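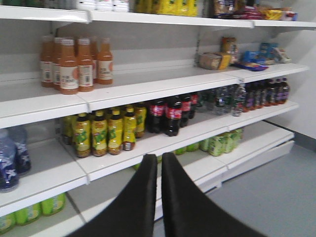 Keslow wrote: Shelf 2 still short on juice in the system or did the recount fix it? Portal is showing 15 missing on my side and I can't release the reorder til that clears. Which planogram are you on, the October one?

Reply from store, Pindale branch, ticket 549

Yes October one. Printed it again this morning, same thing. Recount didn't fix it. Entered juice on second shelf, hit save, screen goes back to the old number. Tried twice on the handheld, once on the back office PC. Logged out, logged in, same. Snack lines on that unit save fine, it's just drinks.

Things tried so far:
- cleared cache on handheld
- re-scanned shelf label, beeps ok, pulls up right item
- deleted the draft count, started over
- swapped to the other handheld (battery at 68 so not that)

Error when it does show one is 300, "location locked". No idea who locked it. Can you see that your end?

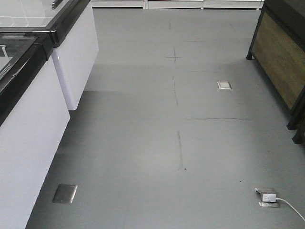
Second problem, same ticket bc I don't have time to open another. Stiltano location list has the freezer aisle down as one location and it needs to be two. Every count for the far one gets dumped on the near one and the totals are junk. They're two separate chests, end to end, glass lid on each, so pls split it, A for the near one and B for the far. Wood cabinet across the aisle has its own code already, leave that alone. Urban set up the orginal list so maybe they still have edit rights, we don't.

Update: got the split, thanks. A and B both come up on the handheld. Juice still locked.

Update 2: tried counting drinks under the snack location just to get a number in. Don't do this, it doubled everything. Backed it out by hand. Snack side back to normal now I think, will check again after the delivery.

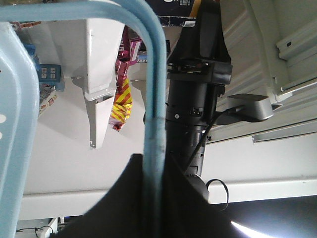 Snack shelving, striped bag, red and yellow.

Still need from you: unlock on the drinks location, and the 15 taken off the missing list once it saves. Leaving ticket open. Reply here not by phone, I'm on the floor til close.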